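Tue 3 March

So I finally got myself to the open day at the Grabner pottery works in Kaltside, after meaning to go since last August. The number 17 bus drops you practically at the gate, which was lucky as it was chucking it down!

They've been making tableware on the site since 1994 and you get to wander through most of it. The glazing room was my favourite (I could have stayed in there all day) and they let us have a go at dipping a bowl. Mine came out lumpy on one side - I'm told it can be fired anyway and I can collect it next month.
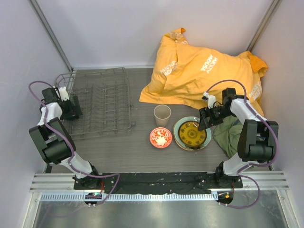

Lunch was soup and a cheese roll in the canteen, very decent, and then I queued for the seconds shop. The big kiln takes up to 113 plates at a go, so there are always plenty with a wonky rim or a speck in the glaze. I came home with four side plates and a butter dish from the Pinon range, the greeny-blue one. No lid for the butter dish, mind. If anyone has a spare, let me know!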